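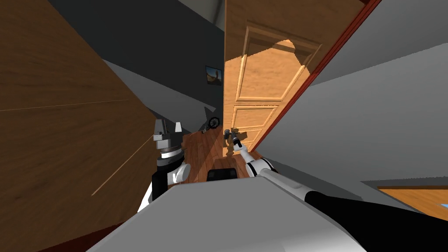 No. 308 | February 17, 2024 | p. 4

**Doors and hallways at the Workine open day**

Members who made the trip to Workine's office in Prekine spent most of the afternoon watching a robot deal with doors. The robot was a simulated one with two arms, run on a desktop machine and shown on a projector, with the view taken from the robot's own body looking out over its grippers.

Stojan Mujić, who heads the simulation group, ran the session. He started with the hallway test, in which the robot works at a paneled wooden door standing partly open in a house interior. The left gripper points up and stays open while the right arm reaches in low, toward the edge of the door. Mujić said the doorway is one of the hardest parts of the house for the software. The base, the arms and the door all have to move in a small space, and a door that swings even slightly changes what the robot can reach.

Lighting took up more of the talk than we expected. In the hallway test a bright patch falls on the upper part of the door and the rest is in shade, with a ragged line between them. Workine varies the light from one run to the next. Mujić said their early software treated the border of a shadow as the edge of a panel, and the arm would go to the wrong place. They now train on 3000 versions of the house, with different floors, door frames, wall colors and sun angles.

The software that builds the houses is called Sultitier. It takes a floor plan and fills in the doors, furniture and small items. A visitor asked whether the plans come from real homes. Mujić said 20 of them do, and the others are generated.

We were then allowed to try the controls, two to a station. Each hand control moves one arm, and a foot pedal moves the base. Most of us drove into the wall. Turning the base with an arm stretched out takes practice, and the software stops the run when the arm hits something.

Questions at the end were mainly about real hardware. Workine plans to test the door software on a physical robot at the Živković building, next door to its office, and will hold a second open day when that is ready. Places will be limited. Members who want to go should leave their names at the desk at the next meeting.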